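February, late afternoon, writing this up while the policy server reloads

Picking up from where I left things last time, which was in the middle of the complaint about timing. The short version, for anyone who only reads the first paragraph (hello, and I understand): chunk blending is in, it works better than I feared, and I now think most of what we were calling "grasp failures" on the shelf task were really the two arms disagreeing about when to go.

Longer version. For the past stretch we have been training one policy for both arms on the shelf restock and retrieve set, with the whole thing run through Tirkus so that the logging and the playback live in one place. The policy gives out a chunk of future actions, we play part of it, we ask for another chunk, and so on. The trouble is the seam between one chunk and the next. If the old chunk had the left gripper creeping forward and the new one thinks it should still be waiting, you get that horrible little hiccup at the wrist. On an open table you can live with a hiccup. Inside a wire shelf, with a low ceiling of mesh over the bottles and bags of chips sitting on top of that, a hiccup is how you knock over your target and two neighbors besides.

So the change is simple enough that I am a bit embarrassed it took me until now. We overlap the chunks and fade from the old one into the new one over the shared steps, with the weights leaning toward the old chunk at first. Gripper commands are left out of the fade entirely. I tried including them and the jaws went soft and undecided, half closing on a bottle and then sort of drifting, so please don't put that back in without talking to me! Gripper values now switch over at the seam and that is that.

The other thing I changed, and I do want to be upfront that this is two changes and I only have separate runs for one of them, is the per-arm phase input. Each arm gets a small extra number telling it how far along it is in its own reach. Before this, the policy had to work that out from the camera views and the joint positions, and with both arms going into the same shelf from opposite sides, I suspect it was often guessing.

Setup for today's runs: the loaded shelf, bottles on the bottom in their rows, snacks on the tier above, juice boxes up top. Orange on the left, cola in the center, green soda on the right. Left arm has the orange, right arm has the green, and cola is off limits for both for now. I want the center to stay a no-go until the arms are reliably polite to each other. 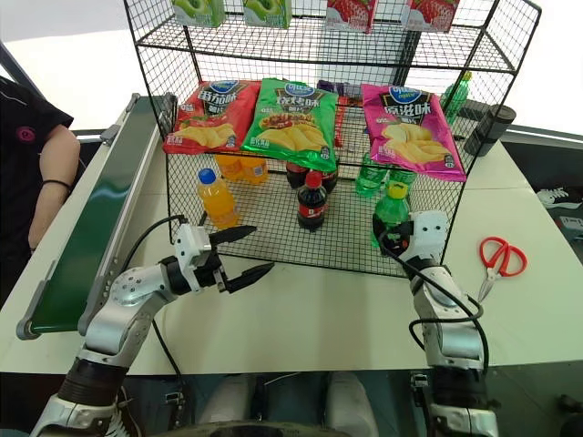 What I was most curious about was the staggered case, where one arm is already at its bottle and the other is still approaching. The old policy really struggled there. Once the right gripper began to close, the left one would often either freeze, as though it had decided the episode was over, or lunge to catch up. My guess has been that this comes from the demonstrations. When I teleoperate I tend to finish one hand and then the other, and there is always a small pause in between while my attention moves across. The policy learned the pause very faithfully, bless it, without any idea of what the pause was for.

Numbers, such as they are. The training set is 270 demonstrations, same as before, nothing added, so whatever improved did not come from more data. I ran 750 control steps per episode as the cap, and anything still going at the cap is marked as a timeout, even if it looked like it was about to get there. (I know, I know, I felt bad about a couple of them too.) The overlap is 6 steps. I tried 4 first and could still hear the seam, which is not a scientific measure, but the wrist makes a dry tick when the command jumps and after enough hours next to it you can't un-hear it. At 6 the tick is gone on the left arm and only turns up now and then on the right.

Freezing in the staggered case has mostly stopped. I am not going to write a success rate in here until the Zesus scoring script has gone over the logs, as the last time I scored by eye I was much too generous with myself, and that figure then went into a slide and stayed there for weeks. Please wait for the script.

Things that are still bad, so that nobody reading this gets carried away:

The approach height on the front row. The jaws arrive open and well lined up from side to side, but sometimes a touch high, and then they pinch up near the shoulder of the bottle where it slopes. A bottle held there tends to swing on the way out. I think this is a calibration matter and has nothing to do with blending, but I have been wrong about that before.

The back rows. With the front bottle gone, the one behind it is darker in the view and the mesh makes a busy pattern over it. The policy reaches, but it reaches to roughly where the front bottle used to be. I half expected this. Nearly all the demonstrations start from a full shelf, so it has hardly ever been asked for anything deeper. Rungrueang, which is what we are calling the depth-sampled version of the set, was meant to fix exactly this and I should stop putting it off.

The cables. On long reaches the wrist cable takes a wide loop, and I would like it tied in closer before we go for the back rows. It hasn't snagged on anything today.

One small thing I enjoyed, recorded here for morale. In one of the last runs I stopped the right arm by hand partway through its approach, just to see. The left arm slowed, carried on, and took its orange juice without any fuss at all. The old one would have sat there until the cap. I ran it again to be sure and got the same thing, and then a third time where it missed completely, so, well, progress.

For next session: rerun with the phase input off and blending on, so the two changes can be pulled apart properly. Same shelf layout, please, and if you restock it, labels facing out. Then the same again with Pratemix image augmentation switched off, as I have a feeling the color jitter is hurting us on the bottles. Orange against green ought to be the easiest call in the world and it would be silly to be washing that out ourselves.

Server is back up. Going to squeeze in one more batch with the overlap at 6 and leave the logs in the usual folder.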